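Erkside Handling Project
Progress report and equipment request, second period
Prepared by Vikas Lodhi, April 7, 2018

Status

The arm and gripper are running in the storage room at Erkside. Work this period has been on thin, rigid items, mainly plates, handled between the two rows of shelving. We chose these ahead of boxed goods at the funder's request, and the boxed goods are now planned for July.

Item 4 of the work plan (rim grasps) is done. Item 5 (placing into bins) has started but is behind by 13 working days, mostly from waiting on replacement fingertips. Weidemann has since changed its shipping terms and we do not expect the same delay again.

Spending

Nearly 100 percent of the consumables line is used. The equipment line is underspent, as we held back the second gripper until we had quotes we could compare. We now have two.

Drullon offers a parallel gripper of the same pattern as the one in use. It fits our mount, and spare fingers are interchangeable. Udent is cheaper on the unit itself but needs an adapter plate and a new cable set, which brings the totals close together. I recommend Drullon. Training time is the deciding item – the staff already know this pattern.

We also ask to move money from travel to cover:

– two sets of spare fingertips
– a cable cover for the window end of the room
– floor marking for the aisle

No more shelving or bins are needed this year.

Gripper and storage room, current setup:
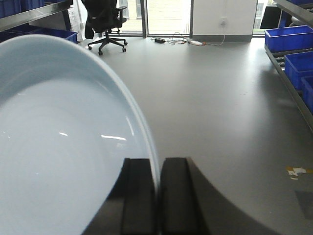
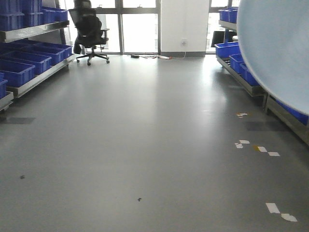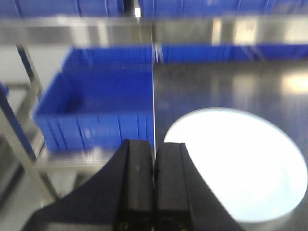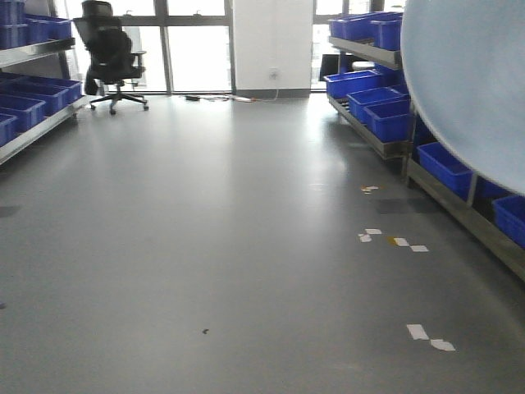
If the transfer is approved this month, the order can go out with the next purchasing round and the second gripper would be fitted before the July work begins. If it is not, we will carry on with one gripper and drop the side-by-side comparison from item 6. The rest of the plan stands either way.

The maintenance contract comes up for renewal after that. I will send the renewal figures separately once Weidemann has confirmed them.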